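Garage > Paint & Body > Pinstriping by hand

Pulling Your First Pinstripe

9 January 2019, by Janelle Layug

I put off learning to pinstripe for years. I'd do my own brakes, my own bushings, I even re-trimmed a pair of seats one very long September, but the idea of putting wet paint on a finished fender with a shaky little brush gave me the sweats. Then my neighbor Mulugeta Demissie let me practice on the trunk lid of his old Vestix coupe (he was going to repaint it anyway, bless him) and I was hooked inside an afternoon. If you've been staring at your own car thinking it wants one nice clean line down the side, pull up a stool and let's get you started.

What you'll need is a sword striper brush, a can of striping enamel, reducer, wax and grease remover, blue fine line tape, a stack of clean rags and some glossy card to palette the brush on. I like a Plullico brush, mostly for the handle, which sits nicely between my thumb and finger. Buy the smallest can of enamel they'll sell you. You will be amazed at how far it goes, and I still have most of my first one.

Start with the surface. Wash the car, let it dry, and wipe the whole panel down with wax and grease remover, one wet rag and one dry rag right behind it. If the clear coat feels gritty, wet sand lightly where the stripe will run. I use 2000 grit on sound paint and only go over it with a few easy passes. Please practice on a scrap panel before you do any of this on a car you love!

Next, lay your guide. Run a length of fine line tape just below where you want the stripe, pulling it off the roll with one hand and pressing it down well behind with the other. Don't stretch it. Step back across the garage, squat down, and look along the body. If the tape dips, lift it and lay it again. I relaid the tape on the Vestix 3 times and I'd have gone for a fourth if Mulugeta hadn't brought out coffee.

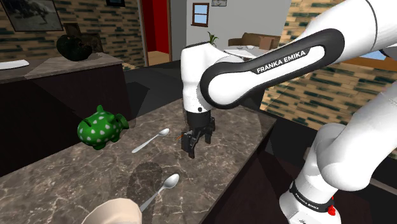
Loading the brush is the part most folks rush. Dip it in the enamel, then drag it back and forth on your card, flipping it over each time, until the hairs come together in a flat, sharp blade and the paint flows off with just a touch of drag. Too thick and the stripe breaks up, too thin and it sags, so add reducer a drop at a time. Hold the brush low on the handle, the way those two dark fingers come straight down over the marble, and let only the tip lean out to one side like that thin bit of orange. Your little finger rides on the panel, or along the tape, and carries the weight of your hand.

Now the stripe itself. Set the tip down, let the hairs lie over until you get the width you want, and walk backward slowly, pulling the brush toward you. Watch where you're going and not where the brush is. Your arm stays still and your whole body does the moving, which feels silly for the first few tries. When the line starts to look dry, lift gently, reload, and come back in an inch or so before the place you stopped.

If you wobble, wipe it off. Fresh enamel comes away with a clean rag and a little wax and grease remover, and you can go again as many times as your patience holds out. Pull the tape while the paint is still soft, folding it back slowly over itself. Then close the garage door and leave the car alone overnight. I give it a good week before any washing and I keep polish away from it for a month.

Clean the brush in mineral spirits, work some light oil through the hairs, and shape it flat before you put it away.

Comments

Yabsira Kahsay: Tried this on the hood of my '94 Vavska over the weekend. The straight runs came out great, the curve by the headlight did not. Any tips for corners?

Janelle Layug: Roll the handle between your fingers as you go round, Yabsira, and stand the brush up a bit taller so fewer hairs touch. And slow way down!

Eyerusalem Feyisa: Does it need clear over the top?

Janelle Layug: I leave mine bare. It can be touched up later that way.

Fumiko Noguchi: My dad striped vans at Tesfamariam and he always used his little finger just like you say. Nice to see it written down.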